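The ferry out of Gronden was late again so I had time to finish the letter, and didn't.

Tuesday. Rain on the terminal roof. My sister's coat over my arm becuase she'd left it at my place in November and wanted it back, or said she did.
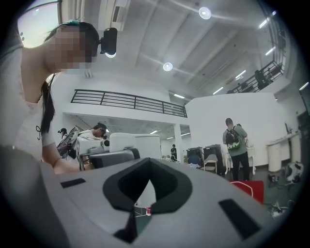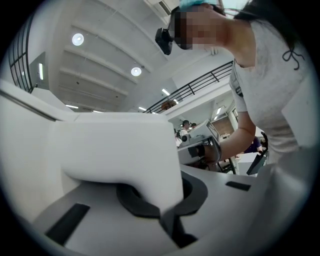
Twelve years since I'd been across to Adano. Twelve, and the ticket window the same, the same green paint, the same sign about dogs. I paid. I sat. I started the letter over on the back of an envelope. Dear you, I'm coming anyway. Crossed it out. What did I even remember of her now? Her bent forward over her work, long dark hair down behind her, not looking up. That was her whole way of talking to people. You said your thing to the side of her head and she kept working and a week later you got an answer, by mail usually, one line.

The one line this time was: Mother's house sold, come get your boxes.

No price. No who. I found out the price from the Warkach paper, 296 thousand, which is a crazy number for a house where you have to kick the back door. Kick it low, left side. Did she tell them that? Somebody was going to stand on that step in the rain with a key that works fine and a door that doesn't.

Ferry at last. Up the ramp, bad coffee, a seat by the window with the heater under it. I put the coat on the next seat like it was a person. A man asked was it taken and I said yes. Don't know why I said it.

The crossing is short. I used to hold my breath for bits of it as a kid, from the buoy to the second buoy, and she'd time me and cheat. Always said I'd come up short. I tried it again, a grown woman with a paper cup. Made it to the first buoy, let's say. Laughed and got coffee on the envelope. So that was the letter done with.

Then Adano, the smell of it first. Diesel, seaweed, frying. I'd meant to take the bus and walked instead, up past the Maeng, which used to be a dance hall and then was a carpet place and now has boards on it. We got thrown out of there once. She was the one who'd mouthed off and I was the one crying on the curb, and she sat down next to me and took off her shoes and gave me them, because mine had split. Walked home in her socks. Uphill. I had forgotten that. I mean really forgotten, it wasn't anywhere, and then there it was by the boards.

I stopped a minute. Changed arms with the coat.

The house looked small. Well, they do. Curtains down already, and three boxes on the porch with my name in marker, taped so hard I knew she'd done it angry. Nobody's car. I knocked. Nothing. I went around the back and kicked the door, low, left, and it opened the way it always did, with that cough.

Empty kitchen. The table gone and four dents in the floor where it stood. I said hello and it came back at me off the walls. In the sink one cup, rinsed. On the windowsill nine hundred in an envelope, in twenties, and on the front of it, her writing: for the piano, I should of asked first.

The piano. She'd sold it years ago, that first winter, and I'd yelled so loud down the phone that my neighbor came over. That was the fight. That was all it ever was, the whole twelve years of it, a piano neither of us could play, with a dead key in the middle.

I stood there and counted it like an idiot. Then put it back on the sill. Then took it again.

The floor creaked upstairs.

She came down with a broom, in two sweaters, no coat, obviously no coat, I had the coat. Gray in her hair. She looked at the envelope in my hand and then at the door hanging open behind me, letting the rain in.

"You kicked it too high," she said. "I heard."

"It opened."

"It opened, but you scuffed it."

I held the coat out. She leaned the broom on the wall and put her arms in the sleeves, both at once, backward, like you'd do for a nurse, and I went around behind her and lifted it up onto her shoulders. Her neck was freezing. She started telling me about the people who bought it, they had a baby, they wanted to rip out the stairs, and she was talking fast, facing the window, and I got the dustpan.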